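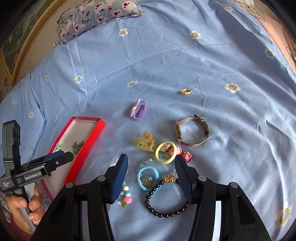

Cotton bedding, washing notes for October. I have been logging shrinkage on the spare-room sets again, using the same method as before: measure flat, wash, line dry, measure flat. The Plasell set went in at 3000 mm along the long side of the cover and lost 16 mm after 2 washes at forty degrees. Most of that went in the first wash.

The Irnov set has a looser weave and lost more, nearly all of it in length. Width hardly moved on either.

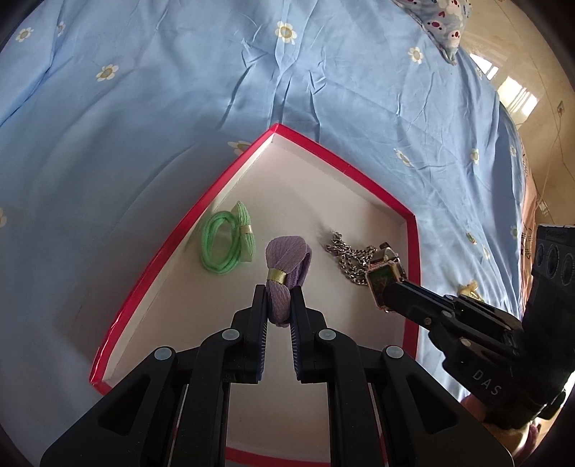
Daisy print, creased.

Philomena Acheampong wrote to ask whether spin speed matters. For creasing, yes. For shrinkage I could find no difference between the low and high settings. The tumble dryer is a separate matter and I will test it when the Orix is back from repair. Readings are in the usual spreadsheet, under Bedding.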